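Playtesters wanted: Cadholm, a city-building game

Zustari invites applications from players to test the road and zoning tools in Cadholm ahead of release.
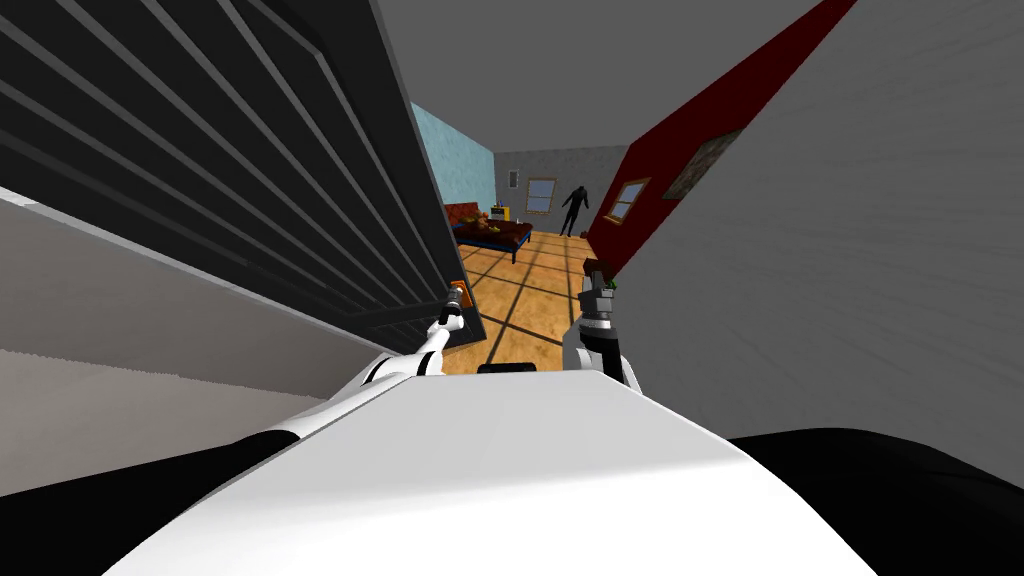
Rendered view with two robot arms and a red wall.

Participants will complete 2 remote sessions in April, each followed by a short written questionnaire. Applicants must be aged 18 or over and have played at least 6 hours of any city-building title. No programming knowledge is required. There are 100 places.

Applications should be addressed to Flora Niven, Player Research, and should state the applicant's usual platform.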